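Cold brew tea in a whiskey sour?

Alia
Feb 8, 2023
Okay, I tried this last night and I'm hooked! 2 oz bourbon, 3/4 oz lemon, 1/2 oz honey syrup, and an ounce of black tea I left in the fridge overnight. So smooth – and it still tastes like a sour.

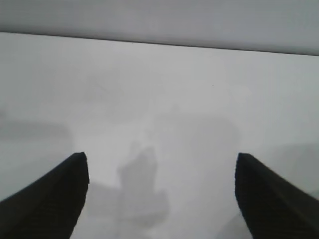
Replies (3)

Mustard
Love tea drinks, but an ounce is too much water for me. I steep the tea right in the bourbon, 41 minutes, then strain. Way more flavor!

Achterberg
41 minutes?? Mine gets bitter after ten. I'm with Alia on the cold brew.

Mustard
Depends on the tea, I use a big leafy Assam. Try it with an egg white, it rounds off the edges.

Alia
Ooh, doing both this weekend, side by side. Do you shake twice with the egg?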